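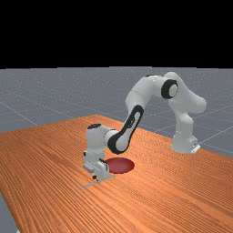 Sim view, gripper beside the red disk, gripper open

Thread: Reporting rules for sim results, push and reach tasks

uzma_hashmi
Posted August 12, 2019
We are writing a short reporting standard for the simulation group at Jornton and I would like comments before it goes out. Draft rules:
1. State the seed for every run. No "best of" numbers without the full set.
2. Define success before training starts, with the distance threshold in millimeters.
3. Log fingertip contact with the table as its own column. A run that reaches the target by pressing into the wood is not a pass.
4. Publish the failed episodes along with the good ones.
My last batch was 588 episodes. 164 of them had table contact, and under our old rules most of those were passes.

gridline
Rule 3 is too strict. With the fingers that low, a light touch is going to happen. On hardware you would have some compliance in the controller and it wouldn't matter. Set a force limit and count anything under it as fine.

Vunon_dan
Disagree with gridline. Contact force in a simulator depends on solver settings and time step. We changed the time step in January and our peak forces moved a lot with the same policy. If you want a force limit, you have to report the solver settings too.

gridline
Then report them. That is one line in a config file. Throwing out every run that brushes the table gives you a number that says nothing about the real arm.

uzma_hashmi
I didn't say throw them out. They stay in the log, they just don't count as passes. But I can add solver settings and time step to rule 1.

pkl327
We use the Juromell template at our site and it has two columns, "reached" and "reached clean". Readers can pick. It ended this same argument for us.

Vunon_dan
Two columns works for me. Which one goes in the abstract?

pkl327
Clean.

gridline
Both, or I'm not signing off on it.

uzma_hashmi
Both is OK. I'll put up a second draft after the Abu Hammour people have read it. Still need wording for rule 2 if anyone has a threshold they can defend.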